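# Lavender hallway: talk me down (or don't)

**mothballs_49** - August 20, 2021

We have a long thin hallway with one window, which faces a wall. It has been magnolia since before we bought the place. I want it lavender. My other half says it will look like the inside of a bath bomb.

Current front runner is Kuvine by Grasgate, which is £49 a tin and looks grey on the website, pink on the card and like a bruise on the test patch by the coats. Woodwork is white gloss and staying that way. Has anyone lived with purple walls for longer than a fortnight and stayed cheerful?

### Re: Lavender hallway

**undercoat**

Eleven years of purple dining room here. You stop seeing it. Visitors don't.

The test patch is useless next to magnolia, by the way. Magnolia is yellow, whatever it tells people, and it drags anything purple towards mud. Paint a big sheet of lining paper, leave a white border, and move it about the hall over a couple of days.

### Re: Lavender hallway

**Teasel**

Don't do it. Purple is a colour for things you can put away in a drawer. I did a box room in something called Heather Whisper and had to sleep in there for a week when the ceiling came down in the main bedroom. I still can't look at a grape.

If you must have it, put it on a cushion. Lovberg do a decent plain one and you can chuck it in the loft when you come to your senses.

### Re: Lavender hallway

**gloss_and_found**

I'm halfway with Teasel. It works in small amounts against a lot of black and white, and less well when it's the whole room.
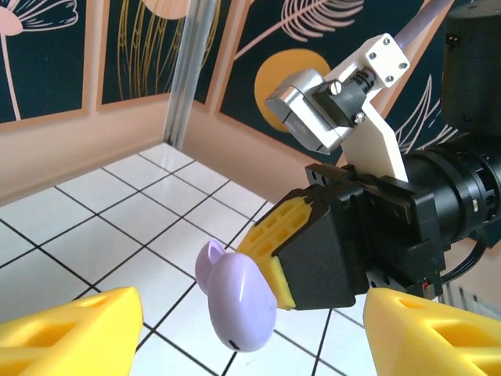
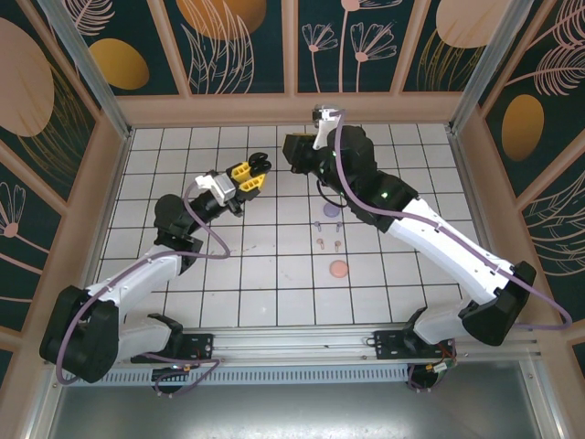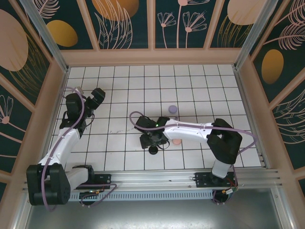

Bit of purple in all three, and it's the first thing my eye goes to every time. Now multiply that by a hallway.

### Re: Lavender hallway

**undercoat**

That's an argument for it, surely? It holds its own next to black and white, and OP has white woodwork. Stick some black door handles on and you're done.

The shiny one does tell you something though. Gloss gives you white highlights wherever there's a curve, so keep the walls flat matt. In a narrow hall with one bulb, anything with a sheen will show every lump the plasterer left you.

### Re: Lavender hallway

**Teasel**

Flat matt in a hallway. With coats and bags and, I assume, people. Let me know how that looks by November.

### Re: Lavender hallway

**undercoat**

There is such a thing as scrubbable matt. It has been out for a while now.

### Re: Lavender hallway

**mothballs_49**

Did the lining paper thing. On the window side it's lovely, a sort of soft grey with ideas above its station. At the dark end by the meter cupboard it is frankly Victorian funeral.

Other half has counter-proposed Hứa, from the same range, which as far as I can tell is magnolia with an accent.

### Re: Lavender hallway

**gloss_and_found**

Change the bulb at the dark end before you change the paint. A warm one makes lilac go brown. And paint the meter cupboard white, so the purple has something to stop at.

### Re: Lavender hallway

**mothballs_49**

New bulb in. Funeral now more of a christening. Ordering two tins tonight while he's out, plus one cushion, for Teasel.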